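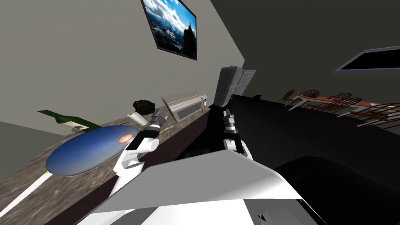
Granite countertop, blue oval tray, paper towels. Kitchen render.

Planano Forum > Architecture and Exhibitions > Shows and talks

Thread: Srithong pavilion drawings at the Toveck, is it worth the trip?

hpinsaurralde
The Toveck has put up its winter show and it's the unbuilt work of Wichai Sukprasert, mostly the Srithong market pavilions. I went in the first week of December. Three rooms on the upper floor, drawings in the first two and models in the last. The catalog says the estate holds 2,801 sheets and the museum picked 77 of them. I thought the selection was good but the hang was too tight. Has anyone else been? I'm trying to decide whether to take my second-year students, who would need a bus.
Hortensia I.

slab_edge
Went last weekend. The long section through the fish hall is worth the ticket by itself. It's pencil on tracing paper and he drew every roof tie. I agree about the hang. In the second room the bottom row is at knee height and the labels are on the opposite wall, so you walk back and forth.

pichon_e
I disagree about the hang. His office pinned drawings floor to ceiling and the curator, Selvaraj Bandara, says in the wall text that he wanted to keep that. If you space them out evenly you get a normal museum show and lose how the sets relate to each other. The roof studies only make sense when you can see all of them together.

slab_edge
That's fine for an office where you can take a sheet down and put it on a table. Here they're behind acrylic with a ceiling light on it. I spent half my time moving sideways to get rid of the reflection.

ypirzada
I'll be the negative one. The models bothered me more than the hang. They were all made last year by Gravov from the drawings, and the label says so in small type at the end. Most visitors will assume Sukprasert's office built them. Where the drawings are incomplete, somebody had to decide on a column spacing, and we aren't told who decided or on what basis.

hpinsaurralde
Yasir, I missed that label. Which models? The big one of the river pavilion looked old to me.

ypirzada
All of them, including the river one. The base is new too. There's a longer note in the back of the catalog. It says the river pavilion was worked out from two plans and a letter, with no section at all. So the roof height in that model is a guess. Probably a decent guess, but it should be on the wall.

pichon_e
The catalog is 320 pages and the note is easy to find. Museums rebuild models from drawings all the time. I don't see a problem as long as it's stated, and it's stated.

ypirzada
It's stated where people who don't buy the catalog won't see it.

tin_roof_annex
Can someone say if the catalog prints the drawings at a readable size? I can't travel this winter and I'd be ordering it by mail. The Toveck's last one had everything the size of a playing card.

slab_edge
Better than the last one. The big sections are on foldouts. The site plans are small and you'll want a magnifier for the notes. Sukprasert's lettering is tiny and the captions only translate the titles.

tin_roof_annex
Thanks. Ordering it.

mdf_and_glue
Small point on the hang. There's a talk in the first room most afternoons at 2:30 and they put out folding chairs, which blocks the long wall for close to an hour. Go in the morning if you want to see the fish hall section up close.

hpinsaurralde
Good to know about the chairs. That would have been a problem with a class. I wrote to the education office and they'll open at 9 for school groups if you book ahead. They also said students can draw in the galleries, pencil only, no stools.

pichon_e
Take them. Second-years should see construction drawings where somebody changed his mind on the sheet. The erased stair on the east pavilion is the best thing in the show for a student, and you can't make it out in the catalog.

ypirzada
I'd take them too, for the drawings. I'd just have them compare the river model with the two plans before they read anything. They're in different rooms, so they'll have to sketch the plan first.

hpinsaurralde
I like that as an assignment. Booking the bus. If I get an answer from the museum about the column spacing I'll post it in this thread.

slab_edge
Please do. Also the coat check only takes coins.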